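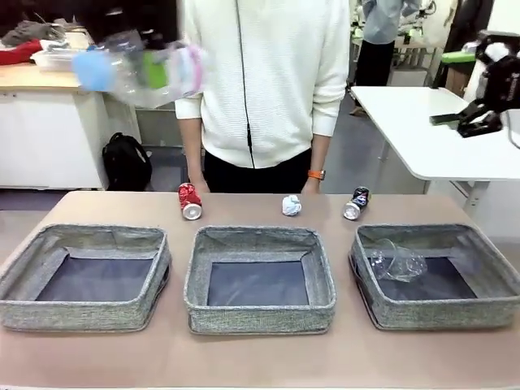
Source separation is the sorting of waste into material groups by the person or household that produces it, before collection. It differs from mixed collection, in which all waste leaves the premises in one container and any sorting is done at a plant. The groups most often kept apart are paper and card, metal packaging, plastic bottles, glass and food waste. Drinks cans may be put out whole or crushed, like the red can and the dark navy can lying on their sides near the back of the table, with a small ball of crumpled paper between them. Crushing saves space in the container but is discouraged where the receiving plant sorts by shape.

Terms

A stream is a flow of material kept apart from other material between the point of disposal and the point of treatment. A fraction is a part of a stream defined by material, such as the aluminium fraction of a metal stream. Waste left over when all accepted materials have been taken out is called residual waste. Contamination means any item placed in a stream in which it is not accepted, and also accepted items spoiled by food or liquid. Contamination is normally stated as a share of weight, although some districts record it as a share of containers rejected at the kerb.

Collection systems

Systems are grouped by the number of streams the household is asked to keep. In a two-stream system, dry recyclable material is placed in one container and residual waste in another. A three-stream system adds food waste. Systems with four or more streams divide the dry material further, usually by taking out paper, glass or both. 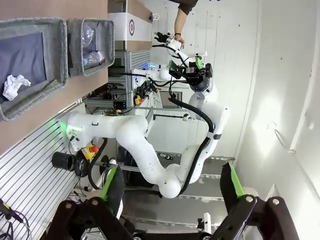 Handheld device with a black attachment, held near a white jointed arm.

The town of Clumville changed from a two-stream to a four-stream system in stages, beginning with 222 households in its northern ward. The neighbouring district of Tutar kept two streams and paid for extra sorting at its plant. Results from the two are difficult to compare. Clumville weighs material at the kerb, whereas Tutar weighs it on arrival at the plant, after liquids have drained off.

Collection may be made from the door or from shared points. Shared points cost less to serve and are common in blocks of flats. They tend to show higher contamination, as an item placed wrongly cannot be traced to a household. In Grasari, shared points are spaced no more than 175 metres apart along residential streets, and glass is accepted only at those points.

Containers
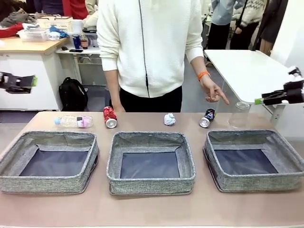 Indoor containers hold sorted material until it is moved to the outdoor bin or the shared point. They are commonly rigid plastic tubs, paper sacks or fabric baskets. Square baskets with open tops, such as the three grey ones in a row on the table, make full use of the width available and can be filled without lifting a lid. Fabric is suited to dry items. Food waste needs a closed container that can be washed, and many districts supply a vented caddy and liners for this purpose.

Outdoor containers are wheeled bins, boxes or sacks. A box holding 35 litres is the smallest issued in Cunha, where it is used for glass. Colour coding of lids is widespread, but the colours are set locally and the same colour may stand for different materials in adjoining districts. Labels with both words and symbols are used where many residents have recently moved into the area.

Preparation of items

Instructions on preparation vary. Bottles are generally emptied and given a brief rinse. Caps are left on in most present systems; older instructions required their removal, as caps and bottles are often made from different plastics and loose caps were lost through the sorting screens. Modern plants grind the bottle and cap together and part the two by density in water.

Paper is accepted flat or folded. Tightly crumpled paper can pass through screens with the glass and is therefore refused by some plants, which ask for it to be bagged. Tissue and kitchen paper have short fibres and are placed with food waste or residual waste.
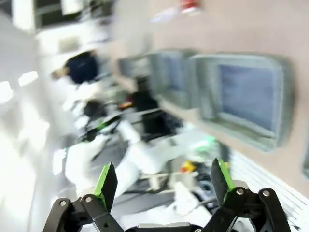 Facing black blades with green pads along their inner sides.

Measurement

The capture rate is the share of a material present in all household waste that is placed in the correct stream. It is found by hand-sorting samples from both the recycling and the residual containers. A survey in Grasari took samples from 388 containers in April and found the highest capture rate for glass and the lowest for small metal items. Surveys made in a single month are affected by season, chiefly through garden waste and drinks packaging, and are usually repeated in winter.

See also: Deposit return scheme; Kerbside collection; Residual waste; Waste hierarchy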